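6 Feb 2020

I gave up my car in July and I've been taking the bus to work ever since. A few people have asked how that's going, so I'm writing it down once and then I can send them the link.

The short version is that it's fine. The long version has more timetables in it.

I live at the Fandudthorpe end of town and work in Sarnness, on the far side of the river. By car it was a 20 minute drive if the bridge was clear. By bus it takes two buses and most of an hour, with a change at the Tikberg stop outside the old post office. The first bus is usually on time. The second one comes from the coast and picks up every delay along the way, so it arrives when it arrives.

## What I do with the time

I thought I would read. I bought three paperbacks in the first week and finished one of them. Reading on the first bus makes me feel sick, and on the second one it's too crowded to hold a book open. What I do mostly is look out of the window and listen to the radio through one earphone. I keep the other ear free for the driver, who sometimes announces that we're skipping a stop.

I've also started making my shopping lists on the way home. This sounds minor but it has cut down on the evenings when I stand in the kitchen with half an onion and no plan. I get off one stop early, go into the small grocery, and walk the rest.

## Money

The monthly pass costs less than I was paying for parking. I didn't believe it at first and did the sum again. Add the insurance and the gas and the tires I was going to need before winter, and it isn't close. Some of that has gone on taxis, mainly on Sundays, when the Sarnness line doesn't run at all. I've also bought a proper raincoat, a long one that covers the knees. My old jacket was made for people who walk from a front door to a car.

## What I miss

Carrying things. I didn't notice how much I kept in the trunk until I had to empty it: a folding chair, a bag of sand, two umbrellas, a pair of boots I had given up looking for. Now anything I want with me has to go in a backpack, and I have to decide in the morning.

I also miss leaving when I feel like it. If a dinner runs late I'm the one checking the clock, because the last bus goes whether or not dessert has come out. My friend Bogdan Szczepańska has driven me home three times now and won't take gas money. I bring him bread from the Yadav bakery, which he says is a fair trade.
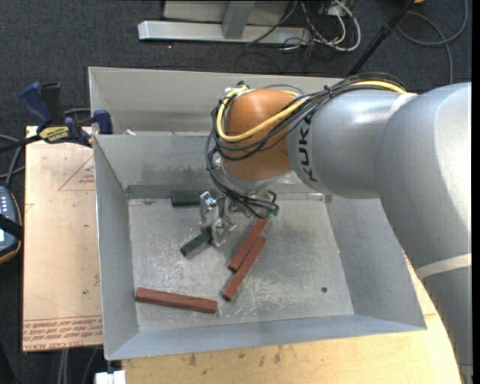 *KUKA arm over a metal bin.*

## Winter

January was the test. There were mornings when the sidewalk by the Tikberg stop hadn't been salted and everyone waiting stood in a line along the wall, holding on to it. The shelter there has a roof and one side — the wrong side for the wind. I wrote to the city about it and got a polite reply with a reference number.

I was late for work twice last month. Both times I called from the stop and it was no trouble. I do start early, though, so I have some slack that other people don't. If I had to get a child to school first I don't think I could do it this way.

I'll keep going until summer at least. The pass renews at the end of the month, and they've promised a new timetable in the spring with an extra evening bus. If it happens I'll post the times here.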